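Nov 23, 2021

Gait recognition, second pass on the Grekar set

Picking this up again after Treasa Doherty and I went through the match scores this morning with two pots of coffee and far too much scrolling. The short version for anyone reading over my shoulder is that the walking clips match nicely when people keep the same shoes, and much less nicely when they don't, and I would very much like to know how much of that is the shoes and how much is our own silhouette step making a mess around the ankles.

The set has 1000 clips, and for today I set aside 700 for training and kept the rest for testing, split by person so that no walker turns up on both sides. (I got this wrong in March and was terribly pleased with my results for an entire afternoon, so please check me on it!) I used the Irno extractor with its default settings, seed 3145, and left the side-view clips separate from the frontal ones.

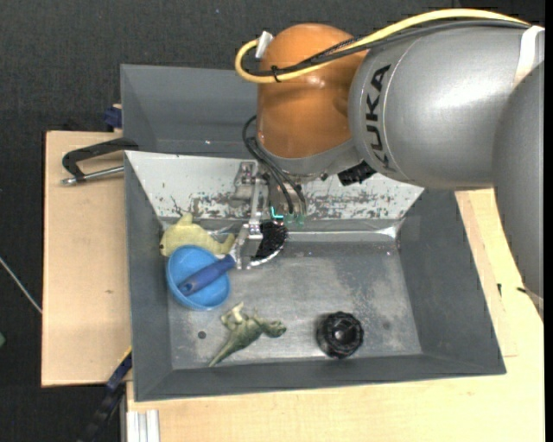

The ankle trouble is mostly an outline problem, as far as I can tell. When a trouser leg swings across the other shin, the extractor joins the two into one blob, and for a few frames the walker has a single wide leg, and of course the stride estimate wobbles right along with it. Treasa suggested we stop thinking in outlines and think in joints, hip and knee and ankle, and I do like the idea. A jointed chain is a tidy thing to model, and you can see why it tempts people: on the KUKA arm the orange joint and the gray segments practically label themselves, while a knee under a winter coat does nothing of the kind. Still, even a poor guess at the knee might carry us through those blob frames.

So I tried it, in a small way. I took 20 of the worst clips, ran the Flallex pose model over them, and filled the bad frames with the joint positions. The side views got clearly better. The frontal ones hardly moved, and two got worse, both of them long skirts.

Still to do: rerun with the Moynihan smoothing turned off, because I suspect it is rounding away the heel strike. Treasa has the shoe labels and will send me the corrected sheet. Also ask her whether the clips with bags should stay in, I keep forgetting.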